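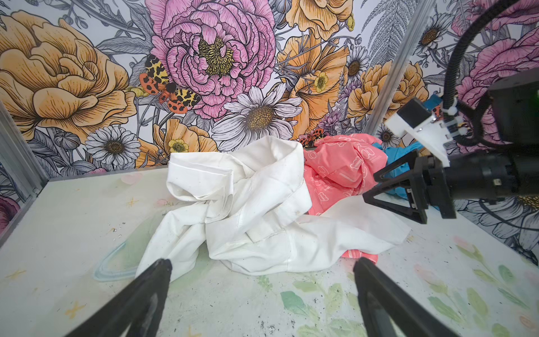
Questions about the Zestumus home carbon record

What is Zestumus?
It is a small program where households write down their energy use and receive a yearly estimate of their emissions. At present 426 households take part, most of them in Lewis and Jelleck.

Do I have to pay?
No. You only need an electricity bill and, if you heat with gas or oil, the bill for this also.

Which gases do you count?
We count carbon dioxide from heating, power and car travel. Methane is included only for gas leaks in the supply network, and we show it on a separate line. Food is not counted yet — we did not find a method that we trust enough.
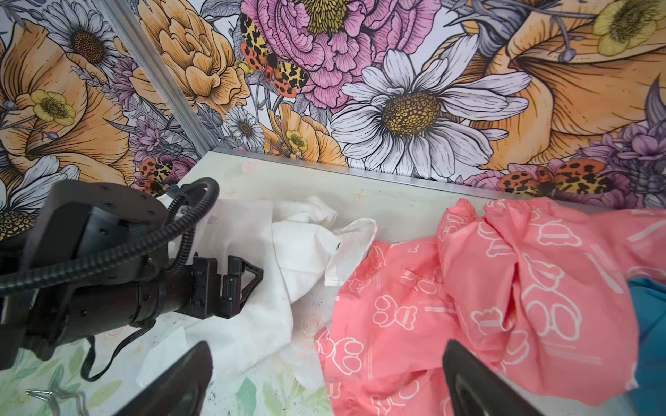
How often must I send my readings?
Every 2 months. If you miss one period, send the next reading as normal and we divide the use between both periods. Please do not guess a number.

I have solar panels. What should I write?
Write the power you bought from the grid and, in the second box, the power you sold. We do not subtract one from the other. Many people ask us to do it, but then the figures from different homes cannot be compared.

Why did my result change in November?
The emission factor for grid power was updated. Your older results were calculated again with the factor of their own year, so small differences are possible.

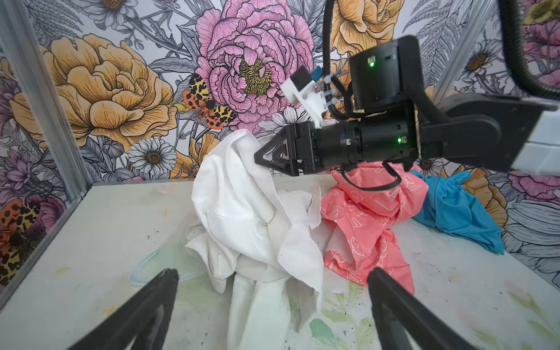

Can renters join?
Yes. If heating is included in your rent, ask the owner for the total of the building and the floor area of your apartment.

Who can see my data?
Only the Undska office, which runs the program. Published tables show groups of 13 homes or more — never a single address.

How do I leave?
Write to the office. Your readings are deleted within six weeks.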